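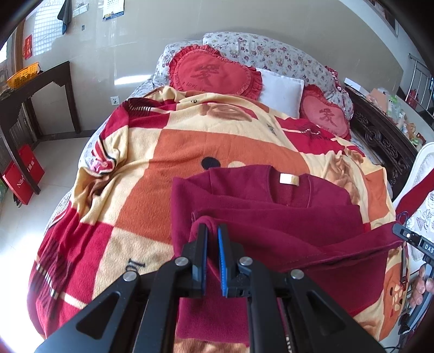
Welche Regeln gelten im Projekt für Aufnahmen mit handgeführten Greifern in Privatwohnungen?

Maßgeblich ist die interne Arbeitsanweisung in Fassung 2, ergänzt um die Datenschutzvereinbarung mit den teilnehmenden Haushalten. Beide Dokumente legen fest, wer aufnehmen darf, welche Räume zulässig sind, wie eine Sitzung protokolliert wird und unter welchen Bedingungen eine Sequenz in den freigegebenen Bestand übergeht.

Zwischenbericht an den Fördergeber
Projekt Verkeo – Teilvorhaben Textilhandhabung
Stand: 27. September 2026
Berichterstatter: Nattawut Rojanasak

1. Gegenstand des Berichtszeitraums

Das Teilvorhaben erfasst das Falten und Ablegen von Kleidungsstücken auf weichen Unterlagen. Geführt wird beidhändig, jede Hand bedient einen Greifer. Arbeitspaket 3 sah für diesen Zeitraum keine Ausweitung der Aufnahmen vor, sondern die Vereinheitlichung der Verfahren an den Standorten Jostonham und Skistico. Bis dahin arbeiteten beide Teams nach eigenen Merkblättern, die sich vor allem bei Kalibrierung und Benennung der Sequenzen widersprachen.

2. Stand der Regelwerke

Die gemeinsame Arbeitsanweisung ist an beiden Standorten in Kraft. Sie regelt verbindlich:

– Sichtprüfung der Backen, Beläge und Gelenkschrauben vor jeder Sitzung, mit Eintrag im Gerätebuch
– Kalibrierung nach jedem Akkuwechsel und nach jedem Sturz des Geräts
– Kabelführung außerhalb des Schließbereichs der Backen
– ein Kleidungsstück je Sequenz, Beginn und Ende mit geöffneten Backen
– keine Korrektur mit der freien Hand am Textil; wird dennoch eingegriffen, ist die Sequenz als »manuell« zu kennzeichnen

Der letzte Punkt war zwischen den Standorten strittig. Skistico wollte solche Sequenzen verwerfen, Jostonham wollte sie behalten. Die jetzige Fassung behält sie, schließt sie aber von der Auswertung der Greiferfolge aus.

Zur Unterlage gibt es weiterhin keine Einschränkung. Gemusterte Decken sind ausdrücklich zugelassen. Der Vorschlag, einfarbige Tücher unterzulegen, wurde geprüft und abgelehnt, da das Projektziel die Handhabung unter Wohnbedingungen ist.

3. Datenschutz und Einwilligung

Jeder Haushalt unterschreibt vor der ersten Sitzung eine Einwilligung mit Angabe der freigegebenen Räume. Personen, die nicht selbst aufnehmen, halten sich während der Sitzung außerhalb des Raums auf. Dokumente mit Namen, Anschriften oder Kontodaten sind vorher wegzuräumen. Wandkalender, Verpackungen und Aufdrucke auf Textilien dürfen bleiben, sofern sie keine personenbezogenen Einträge tragen. Hände der Bedienenden gelten als zulässiger Bildinhalt, Gesichter nicht, auch nicht als Spiegelung.

Der Widerruf ist bis zur Freigabe einer Lieferung ohne Begründung möglich. Im Berichtszeitraum machten 2 Haushalte davon Gebrauch; die betreffenden Sequenzen wurden gelöscht und die Löschung schriftlich bestätigt.

4. Prüfung und Kennzahlen

Geprüft wurden 3377 Sequenzen aus 47 Haushalten. Die Prüfstelle Bhattacharjee arbeitet mit einer zweistufigen Durchsicht: zuerst automatisch auf Vollständigkeit der Zeitstempel, danach durch eine Person auf Bildinhalt und Regelkonformität. 85 Sequenzen wurden zurückgewiesen. Häufigster Grund war fehlende Kalibrierung nach Akkuwechsel, gefolgt von unvollständigen Protokollen. Verstöße gegen die Raumfreigabe wurden nicht festgestellt.

5. Abweichungen vom Arbeitsplan

Die Schulungsunterlagen liegen nur auf Deutsch und Englisch vor, die dritte Sprachfassung fehlt. Das Gerätebuch wird in Skistico noch auf Papier geführt und nachträglich übertragen. Überstrahlte Bildbereiche bei direktem Fensterlicht sind in der Arbeitsanweisung bisher nicht behandelt; ein Grenzwert für den Belichtungsanteil ist in Arbeit. Kostenwirksam ist keine dieser Abweichungen.

6. Nächste Schritte

Fassung 3 der Arbeitsanweisung soll im Dezember vorliegen. Vorgesehen sind der Grenzwert zur Belichtung, eine Regelung für Griffe an Etiketten und Säumen sowie ein einheitliches Formular für Zwischenfälle. Der Fördergeber wird gebeten, die Umwidmung der nicht verbrauchten Reisemittel für die Übersetzung der Schulungsunterlagen zu genehmigen. Der Antrag ist als Anlage B beigefügt.

Startseite | Arbeitspakete | Berichte | Anlagen | Kontakt
© Projekt Verkeo – Nach oben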